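Weekly bench check: two-arm assembly cell, Posdale workshop
Checked by: Puspita Yeoh
Second signature: Senad Milošević
Unit: 3591
Reason for extra check: left hand let go of a part on Wednesday with the arm still moving

1. Emergency stop, both sides of the bench — PASS
Pressed each one with the arms moving slowly. Both arms halted and stayed put until I reset them, which was a relief after the week we've had.

2. Grip hold, left hand — FAIL
Majdi very kindly sat with me through 7 holds and we lost the part on 2 of them. It's the same fault as Wednesday, I'm sorry to say, and it only shows with the small clear pieces. The larger blue ones were held beautifully every time. Log entry 1192 has the readings, if anyone would like to look through them over a cup of tea.

3. Grip hold, right hand — PASS
No slips at all. 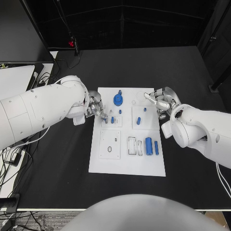
Item 2, left hand holding a clear part by the small fixture plate.

4. Cables on both arms — PASS, with a comment
No nicks or pinched spots that I could find, but do please keep an eye on the bundles hanging over the left side of the table. I'd be much happier with them clipped up properly, and Nana has promised me some clips.

5. Board and fixture plates — PASS
All firm when pushed by hand. The drawn outlines are getting a little faint in one place — worth going over with a pen when somebody has a moment.

6. Restart after a stop — NOT DONE
Left until the grip is sorted out.

Action: slow speed only, and no clear parts in the left hand, until Waldemar has been over from Hastine to look at the finger drive. Please don't be tempted to turn the grip force up in the meantime, however much the job is dragging.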